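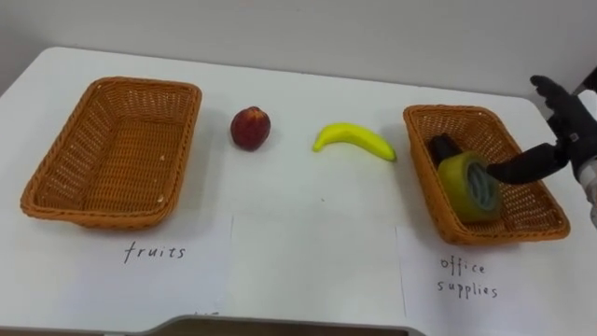 Ticket 1231
Opened by: Yaa Boateng
Assigned to: Kwesi Antwi
Product: Gadora inventory sync
Status: Reopened

Yaa Boateng, 14 November 2018
Stock counts in Gadora don't match the web store again. The gift basket line shows 95 in Gadora and 50 on the store page. I was told this was fixed in March. Was it?

Kwesi Antwi
Sorry for the trouble. Please clear your browser cache, log out, log back in and run a manual sync.

Yaa Boateng
Done, on two computers. Same numbers. I didn't expect a browser cache to change what's in a database, but I did it.

Kwesi Antwi
Thanks. Could the items have been entered twice under different names?

Yaa Boateng
I checked. The gift basket line has one entry, one SKU and no variants. The sync log says "completed, 0 errors" every time, and I've stopped believing that line. Log attached. Look at row 548, where the update is sent and no reply is recorded.

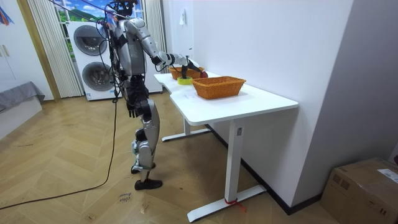 The item record is the other thing I'd like somebody to look at. Fongchan Kamolrat set it up from the Tindard template, which has a "container" field the store page doesn't have. We typed "wicker basket" in it, the same sort as the one at the back of the white desk. If the import chokes on a field it doesn't know, that would explain a lot more than my cache does.

Kwesi Antwi
Passed to Yayra Essien on the import team.

Yayra Essien
Row 548 is a timeout. The connector marks it as completed anyway. I emptied the container field on a test copy and the update went through. Please try it on the live item.

Yaa Boateng
Tried it. Both sides now say 95. I put the text back and changed the count by one, and the store stayed where it was. So it's the field. Leaving it blank is a workaround and I don't want this closed as "user error" like the last one.

Yayra Essien
Agreed, logged as a defect. No release date yet.

Yaa Boateng
Then keep the ticket open until there is one.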